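Sound notebook, Prestonia trailer, April 14, 2018

Recut of the second trailer, version 6, with Meinrad Ammann on picture. 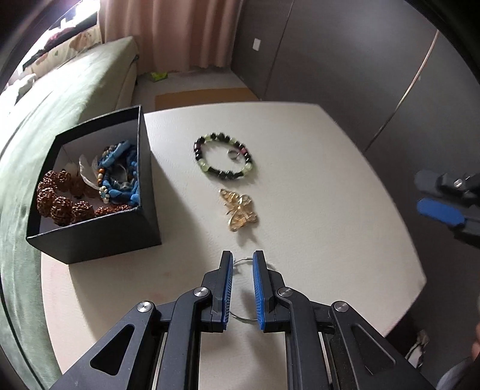 Started from the December mix and stripped out everything under the rooftop chase except dialogue and the two engine tracks. Music comes in 18 frames earlier now. Meinrad wanted it on the door slam but it masked the line about Uvitz, so we left the slam dry.

Footsteps in the stairwell still wrong. Tried 13 takes of leather soles on the concrete step, kept takes 4 and 7. The rest sound like a corridor. Redo with the mic further back and the booth door open.

Cormier reverb patch too bright on the villain's speech. Rolled off the top, better on the small speakers, dull on the big ones. Needs another listen with fresh ears.

Augustina Owusu heard it after lunch. Her notes:
- title hit too loud
- lose the second whoosh before the date card
- breath before "run" should stay in

First two done. The breath is on the old Dedimard drive and I have only found the cleaned version so far.

Loudness came out around 2 dB over on the cinema export. Web export fine. Pull the title hit down again before touching the limiter.

Stems not yet renamed.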